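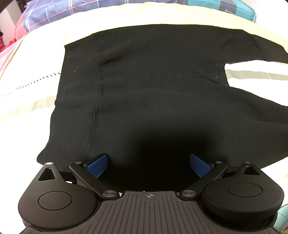

Folding and storing black knits – what's working for you?

woollymags
Original poster
I've finally got a proper system going for the winter jumpers and I'm a bit excited about it, so bear with me. Everything gets laid out on the bed first, one at a time, face down, sleeves out, and I smooth it with flat hands from the shoulders to the hem before I fold a thing. My old habit was to fold them in mid-air in front of the telly, and they came out of the cupboard looking like they'd been slept in.

The black one is my test piece because it's fine knit and it shows everything. The lint! I can go over it with a roller and there are still little pale specks up near the armhole. And the hem wants to roll, especially on one side. Keen to hear how everyone else handles both.

Puvura_Pete
Love this. I do mine on the bed too, it's the only flat surface in the house big enough. For a rolling hem, try a bit of steam from the inside and leave it lying there till it's cool. Don't pull it down to make it straight, you'll only stretch the edge and it'll go wavy.

tealkettle
Is your bedspread cotton or one of those fluffy ones? I chased lint on my good black cardi for a whole winter and the culprit was a cream throw I was folding on. Every time I laid it down it picked up more. Now I put an old dark sheet down first and the difference is massive.

woollymags
Original poster
Oh, that's a thought. It's the white and cream one I've had for years, the one with the little black dashes stitched along it. Never looked fluffy to me but I'll try a sheet over the top and report back!

driftwoodjan
Going to disagree with the whole thread, sorry. I roll. Sleeves in, fold once lengthwise, roll from the hem up. I get a whole shelf's worth in one drawer and can see every colour at a glance. Flat stacks always end up with the one you want on the bottom.

Puvura_Pete
Rolling's great for T-shirts and I'll die on this hill, but it's not for fine knits. The outside of the roll gets stretched and the inside gets crushed. Had a lovely grey one come out with a ridge across the chest that took 2 goes with the steamer to shift.

driftwoodjan
Then you're rolling too tight, mate. Think sleeping bag at the END of the camping trip, when you've given up on getting it back in the sack.

woollymags
Original poster
Ha! I might do half and half and see. Jan, do you roll the heavy ones as well?

driftwoodjan
Nah, chunky cable stuff goes flat on the top shelf. I'm stubborn but not that stubborn.

Wildale_knitter
For the lint, turn it inside out before it goes in the wash, and keep it well away from towels. I've got one of the Dumitrescu clothes brushes and it's a ripper – short strokes, all in the one direction, and it gets what the sticky roller leaves behind. Check for pilling under the arms while you're there, because pills and lint look the same until you're right up close.

tealkettle
Second the brush. A damp rubber glove does a decent job too if you don't want to buy anything.

Wildale_knitter
Ooh, the glove trick is good on car seats as well. Dog hair comes off in great big sausages.

woollymags
Original poster
Glove tried this morning on the worst bit and I'm a convert. Dark sheet is on the bed ready for the next lot. Still to sort: I want to pack them away in September with something for moths, and I can't stand the smell of mothballs. Cedar? Lavender? Anyone?

Puvura_Pete
Cedar blocks, and sand them lightly when the smell goes off. But wash everything first, that matters heaps more than whatever you put in the drawer.

driftwoodjan
Agree with Pete for once. Lavender bags in mine as well, mostly because I like them.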